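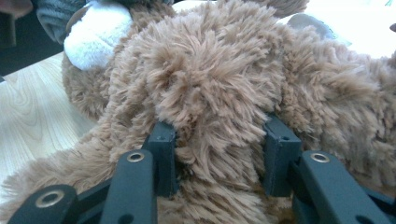
3.3 Care and adjustment of the hand-held gripper

All grasps on soft goods were recorded with a single hand-held gripper, unit 4 of the Wodari series, so that wear in the linkage could be followed across the whole study. The unit has two block-shaped finger pads that close from the left and right, each carried on a set of plastic links. Figure 3 shows the pads closed on a long-haired plush toy, with three of the brass-coloured eyelets of the linkage in view.

Long synthetic fur proved the most demanding material in the Bidari object set. When the pads close, strands are pressed into the gap and others fall over the upper corners of the blocks. Over repeated grasps, loose fibres gathered at the joints of the unit and made the closing movement stiff. Of the 3215 grasps in the final record, 109 were repeated after the operator reported a stiff or uneven trigger.

A fixed cleaning routine was therefore adopted. After every 12 grasps on a furred object, the operator opened the gripper fully, drew out loose strands with tweezers and wiped the inner faces of both pads with a dry cloth. No oil was applied at this stage, as earlier trials at the Clikley workshop had found that oiled joints held more fibre than dry ones. At the end of each session the pins were removed, the eyelets brushed out and the links laid flat on a glass plate to check for bending.

Pad alignment was checked before the first grasp of the day. The pads were closed on a strip of card and the marks left on its two sides were compared. Where one mark was heavier at the top, the link on that side was loosened, reset against the Thygesen gauge block and tightened again. Both pads were replaced once, in December, when the edges had become rounded enough to let fine strands slip.

Cleaning and alignment were carried out by Mỹ Lò and entered in the unit log; a second reading of the card strips was made by Gwenllian Wynne, who did not have access to the first.

Figure 3. Finger pads of the hand-held gripper closed on long-haired plush.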